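Okier recalls 4000 reed diffusers over loose stoppers

14/09/2025

Home scent maker Okier is pulling 4000 reed diffusers off shelves after shoppers complained of oil leaking onto furniture. The recall covers the Fuderwood line only, all four scents. Candles and room sprays not affected, the company says.

The trouble is the stopper. It can work loose in shipping, and the oil then creeps down the neck and under the label. Most reports are of marked varnish and stained shelf liners. Two buyers wrote in about a painted mantel that had to be redone. No injuries reported so far.

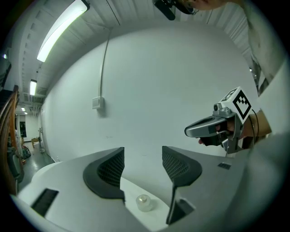 What to do if you have one

Check the base of the bottle. Recalled units have a batch code starting with 33. If yours matches, stand it upright in a bowl, keep it away from kids and pets, and don't pour the oil down the sink. Okier will send a prepaid box. Refund or a swap, your choice, and no receipt needed if you have teh bottle.

Stores were told to clear stock this week. Wanigasekara, the gift chain that sold most of the line, says 3000 of the bottles went through its shops, the rest online. Its counters will take returns too, opened or not.
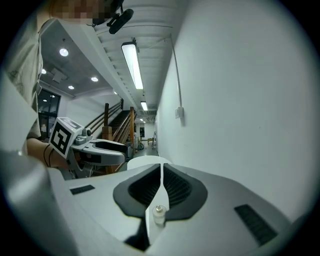
Swaps won't be quick. The new stopper is a screw type from Zisosness, the same supplier that makes the collars for Okier's room sprays, and the first batch isnt due until October. Anyone who wants thier money back sooner should ask for the refund when they fill in the form.

Price of the line stays the same when it returns. Refill bottles are on hold for now, including ones already ordered. Those orders will be canceled and paid back to the card used. Gift card buyers have to call the help line, hours are on the bottom of the box.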